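Still waiting for the robot that tidies up

18 August 2018

My washing machine does not need me to watch it, and neither does the dishwasher. Between them they save me several hours a week. What they don't do is fetch the washing, pair the socks, scrape the plates or put the cups back in the right cupboard. All the jobs at either end of the machine are still mine, and they have been since I first rented a flat.

I have been writing about home appliances for 15 years, and in that time I have been promised a household robot more often than I can remember. In February I decided to find out how close we are. I bought the only kind of robot most people own, a floor cleaner, and I visited two firms that are trying to get machines to handle things.

The floor cleaner is a Nodard. It does the downstairs of my house in a little under an hour and the carpets look better for it. Before it starts I have to lift the chairs on to the table, pick up the charger leads and move the dog's bowl. If I forget the bowl it pushes it along the skirting board and the kitchen gets a wash it wasn't meant to have. I like the Nodard and would buy it again, but it cleans the floor of a room that somebody has already tidied.

Picking things up is a separate problem, and a much harder one. Factories have had robot arms for decades, welding car bodies and stacking boxes, and they are very good at it. The box is always the same box and it always arrives in the same spot. Take that away and the trouble starts.

Horkley makes fittings for garden hoses and employs 115 people at a site in Tiltotlow. A fair number of them spend part of the day sorting mixed parts out of metal bins. It is dull work and the firm finds it hard to fill the late shift. The manager who showed me round would like a machine to do it. She has looked at several and has so far bought none.

Her reasons were practical ones. Parts in a bin lie any way they like. They lean on each other and slide when touched. Shiny metal confuses cameras. The walls of the bin get in the way, so an object lying close to the side has to be approached at an angle, and the arm must not knock its own wrist on the rim while it gets there. A person on the sorting bench does all this while talking about the football.

Calado, the second firm, sells nothing yet. It is trying to teach arms to deal with exactly this sort of mess, starting with a few plain objects in a bin and working up. The staff there were more cautious than the adverts I have read over the years. In a test run the week before my visit, they told me, the arm had made 1269 attempts at lifting something. They count an attempt as good only if the right object comes up and stays up. A simple block that lies clear of its neighbours is now fairly safe. Two things lying side by side are worse, as the fingers need a gap to go into and there may not be one.

I asked when I could have one in my kitchen. The answer was that a kitchen is much harder than a bin. A bin has four walls and a flat floor, you know where it is, and you can clamp it down. A kitchen has glasses, wet cloths, bags that change shape, and children. An arm strong enough to lift a full casserole is strong enough to hurt someone, so it has to be either slow or shut away from people, and neither is much use at teatime.

Cost comes into it as well. A sorting arm in a factory can work through the night and pay its way over a few years. Mine would load the dishwasher once a day and then stand in the corner. I can load a dishwasher in roughly 2 minutes, and that includes taking out what my son has put in the wrong way up.

So I would expect the shop floor to get there first, with one kind of part and one kind of bin, and a person nearby to sort out the jams. Horkley's manager says she will look again next year. For the house I'd buy a decent floor cleaner now, and carry on lifting the chairs.

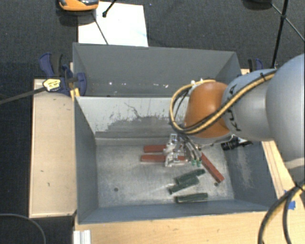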